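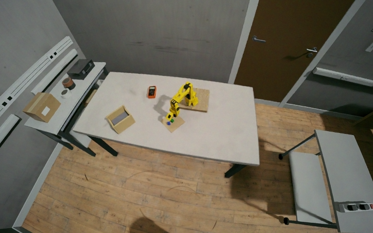 The arm over the small board in the simulated workshop, block task, with the tray at front left.

Sim bench, part 4: contact settings and the board offset

Last updated 29/06/2023

The arm model is finally stable enough to run unattended, so these are the notes on what changed since the last post. If you came for the gearbox rebuild, that is part 2.

The task is the same as before. Two small objects, one blue and one green, start on the small board. The arm picks each one up and drops it in the open wooden box. I run it in simulation first and then on the real arm in the shared workshop, with the same controller code and a different driver underneath. The controller is called Kusum and the simulation wrapper is Prustik. Neither is published yet.

Contact settings

The old scene used the default contact stiffness for everything. With objects this small the fingers sank into the block by a visible amount, and when the gripper opened, the block was thrown out sideways. Reducing the physics timestep hid the problem but made each run too slow to be useful. I went back to the original timestep, set stiffness and damping separately for the finger pads, and raised the friction on the pads only. The table and the boards keep the defaults.

I also capped the closing force. The real gripper has a current limit and the simulated one had none, which meant the grasp in simulation was stronger than anything the hardware could do. With the cap in place the simulated grasp slips when the approach is bad. I want it to slip, as the real one does.

Board offset

This one cost me two evenings. The base of the arm is mounted on a square wooden board, and I had modeled the board and the base as one body with the origin at the bottom of the board. The real calibration measures from the top. Every grasp height was wrong by one board thickness, and I had been correcting for it with a constant in the task file without knowing why the constant was needed. The base frame now sits on the top face and the constant is gone.

The small board is now rotated at random between episodes. The earlier version kept it square to the table, and the planner learned nothing about wrist angle as a result. The box gets turned too, within a narrower range.

Results

I ran 500 episodes overnight with the new settings. 27 failed. Most of the failures were the green object being nudged while the gripper closed on the blue one, when the two start close together. The planner does not treat the second object as an obstacle during the final descent. Ailsa Dow suggested picking whichever object has more free space on the finger side, and that is the next change.

The log for the whole run is 67 MB with joint states and contact events, no images. Rendering stays off except for spot checks.

Still open

The multimeter on the table has a collision mesh with far too many faces. I will replace it with a plain box shape.
Shadows are softer than in the workshop. It does not matter for the planner, but it will once the camera is in the loop.
Joint friction is still a guess for the elbow. I need to repeat the slow sweep on the real arm, probably in October when I have bench time again.

Part 5 will cover the camera.

1,907 views
Share this post
3 comments

This site uses cookies to remember your settings. Accept | Manage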